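Rewatching Ghaffari, Season One
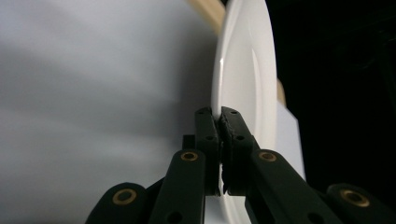 I finished the first season of Ghaffari again last night, all 13 episodes, and I want to get some thoughts down before I start on the second. I watched it the first time when it was new and I was working nights, so I saw most of it half asleep. I remembered the ending and the theme music and not much in between.

For anyone who never saw it, Ghaffari is a drama about a family that runs a moving company. The company has the family's name on the trucks, and the show has the family's name too. The father has had a stroke before the first episode opens. His three grown children come home to keep the business going and find out that it owes a lot of money to a supplier called Gelitz. That is the whole setup. There is no murder and no big secret in the basement. People argue about invoices and who gets to drive the good truck.

The first two episodes are slow. I had forgotten how slow. The pilot spends nearly ten minutes on the oldest daughter, Mina, driving home, and she doesn't speak to anyone until she gets to the house. When it first aired I think I got up and did laundry during that part. This time I sat through it and liked it more, although I still think it could lose half its length. Episode two is mostly the kids going through the office files. There is one good argument near the end and the rest is paper.

It picks up in episode three, when the brother takes a job he shouldn't have taken. A couple wants a piano moved out of a third floor apartment in one afternoon and he has only one helper. The whole episode stays in that stairwell. I don't know how they filmed it, the place looks too narrow for a crew. If you want to find out whether you'd like this show, I would start there and go back to the pilot later.

Eleni Ionescu wrote that episode and three others this season, and you can tell hers from the rest after a while. Her characters interrupt each other. In the other scripts people wait for their turn and then give a speech, especially the uncle, who gets a speech in nearly every episode he is in. Ionescu gives him one line in episode nine and it's the best thing he does all year.

The middle of the season has a problem, and the problem is the Gelitz storyline. The show needs the company to be a threat, so it sends a man in a gray coat to the yard every couple of episodes to look at the trucks. He never does anything. He looks at the trucks and writes in a notebook, and then there is a shot of Mina watching him from the office window. It happens in episodes five, six and eight. By the third time I was looking at my phone. When the debt is finally settled it happens over the telephone, with a character we haven't met, and the man in the coat isn't mentioned again.

I also don't think the younger sister gets enough to do. She has one episode that is really hers, the one where she goes to the interview at Zoklow and has to explain the gap in her work history. That is a very good episode. Then she is back in the kitchen for the next four, mostly listening to other people talk. I read in a forum back in March that she gets a larger part in season two. I don't remember that, but as I said, I don't remember a lot.

The father is played almost without dialogue and I thought it was handled well. The show doesn't use him for easy tears. He gets annoyed, he turns the TV up, he refuses to eat with the others. There is a scene in episode ten where Mina tries to get him to sign a form and he keeps putting the pen down. It goes on a long time and there is no music under it. I remembered that scene a little, but I had it in the wrong season.

The finale still works. I won't say what happens with the trucks, in case somebody reading this hasn't seen it. I will say that it runs 35 minutes, shorter than any of the others, and it feels like the right size. A lot of shows save up an extra long last episode and then don't know how to fill it. The last shot is just the yard with the gate open - I had remembered rain in it, but the weather is dry.

A note on where to find it. I watched on Jokeo, where both seasons are up right now. The picture is fine but the subtitles are bad. They drop whole lines when two people talk at the same time, and in the Ionescu episodes that means quite a lot is missing. I turned them off after a while and turned the volume up. Jokeo also skips the opening titles unless you stop it quickly, so keep the remote near you if you care about the music. I do, and I missed it four or five times.

If I had to rank the episodes I'd put the stairwell one first, then episode nine, then the Zoklow interview. The bottom spot goes to episode eight, with the third visit from the man in the coat and a birthday party that doesn't lead anywhere. The rest are in the middle, and most of those are worth the time.

I'm going to take a few days off and then start season two. It has only 6 episodes, so I should be able to write it up in one post like this one. A couple of people have asked me to go episode by episode, but I tried that with another show and quit before the halfway point.

Posted 2021-04-13 in TV, Rewatches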